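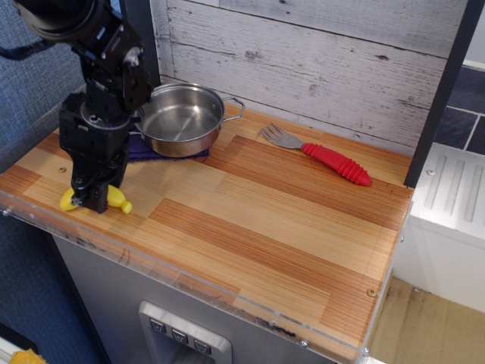

Odette Rolland told me I'd got it all wrong, that a play kitchen ought to have real pans in it and it's only grown-ups who want everything in plastic. We'd got talking by the door at the Deschamps open day, before I'd even had my coffee, and I have to say I went round the rest of the afternoon looking at everything her way.

Search this site Go

So, the little kitchens! I'd gone along in June mostly for the dolls' houses (which were lovely, but behind a rope) and ended up spending far longer with these. The worktop is the bit I'd happily have at home, all pale and reddish strips laid like planks, with a clear edging along the front. It's got its scuffs, and I liked it better for them. There's a shiny steel saucepan with a looped handle sitting on a folded purple cloth, and a fork with a fat red ribbed handle, the sort small hands can get a grip on. The yellow bottle is plastic, so Odette hasn't won completely.

Sandrine Tessier took six of us upstairs afterwards to see the shelves of old stock, 655 boxes by her list, with a whole row of Dodik tea sets I remember from my cousin's house. I asked if any were for sale. They're not. I asked again on the way down, just in case!

Tea was in the yard at half past three and the apricot tart went fast, so get there before the tour if you go. Parking is behind the bakery and the side gate sticks a bit.

Contact | Copyright, all rights reserved | Back to top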